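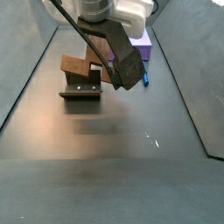 How to vet an alliance before you merge into it (Jilura, browser version)

Every few weeks a bigger alliance sends a circular message offering to absorb smaller ones. It will promise protection, shared resources and a seat at the table. I have been through three of these mergers on the Kotville server and only one was worth the trouble, so this guide assumes the offer is bad until you have checked it. If you already trust your future overlords, you can skip it.

You need a city at level 10 or higher, because the embassy tabs don't open before that. You also need an evening.

Step 1. Look at the scores, then ignore the total

Open the ranking page and sort by alliance. Total score is what recruiters quote, and it is close to useless. A full alliance of 100 members can sit near the top with half its accounts asleep. Click through to the member list and sort by last activity. Gray names have not logged in for a week. If the first page is mostly gray, the "mutual protection" is a list of farms.

Write the military score down separately. Builder-heavy alliances are fine to live in but they will not send ships when you get pillaged at 3 a.m., whatever the charter says.

Step 2. Read the charter like someone who expects to be kicked

Most charters are copied from one another. Skip the paragraph on honor and find these:

Who can remove a member, and does it take a vote?
What happens to resources you put in the shared pool if you leave?
Is there a tax, and can it change without notice?

When Clenditz offered to take us in, their charter listed a tax of 500 wood per city per day. That sounded small. It was also payable by members with one city and no sawmill upgrades, and it said nothing about where the wood went. We asked. We got a smiley.

Step 3. Check the map

Zoom out until you can see the whole sector and turn on alliance colors. You want their islands close enough to yours that help can arrive the same day. Travel time matters more than distance, so use the fleet screen: pick your target, load one cargo ship and read the estimate without sending it.
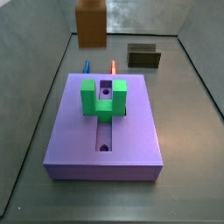 Territory gaps are where recruiters get creative. They will say your islands "complete" their border, and they may even draw you a map. Be suspicious of anything that neat. A green fork-shaped piece sitting in a pocket cut into a purple block is a fit you can check with your own eyes, and a border on a recruiter's map is only colored in. Look for the enemy towns they left off. In our case Pereyra held the island right in the middle, and the map we were sent showed it as open water.

Step 4. Ask for a trial

Propose a non-aggression pact first, with one shared forum thread. Two weeks is plenty. Post a small request for help during that time – a few spies, some marble – and see who answers. If only the recruiter replies, you have met the whole alliance.

Step 5. Merge in pieces

If they pass, send two or three members across before anyone else. Keep your old alliance page open with at least one founder on it. The game deletes an alliance when its last member leaves, and the tag goes back into the pool at the next server tick. We lost ours that way at rank 349 and somebody else had it by morning.

Move the treasury last. You can always send it later, and I have yet to see an alliance send one back.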